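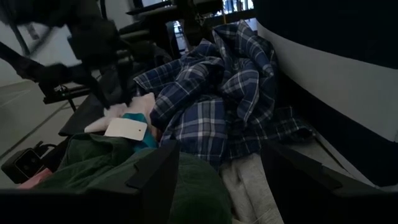

A plaid shirt, grey sweatpants and a blank paper tag in a pile of clothing.

A shared pile serves no one well. Residents left 429 garments with us in June, and 170 had no name on them. Our view is that each household should sort at home, into a plain fabric bin, before anything is handed over. 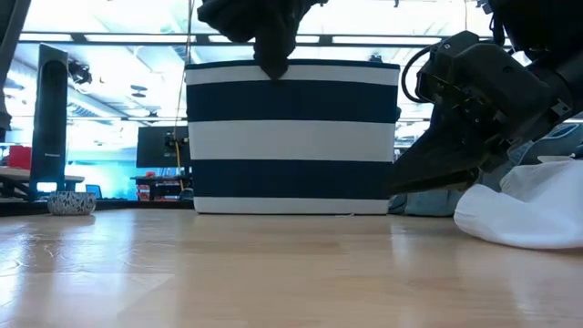 Ayala Clothing Exchange, Household Services Department

A striped bin on a table is storage enough. Folding may wait; sorting should not. We ask the Mernumbridge office to adopt this rule.

Saranya Kartha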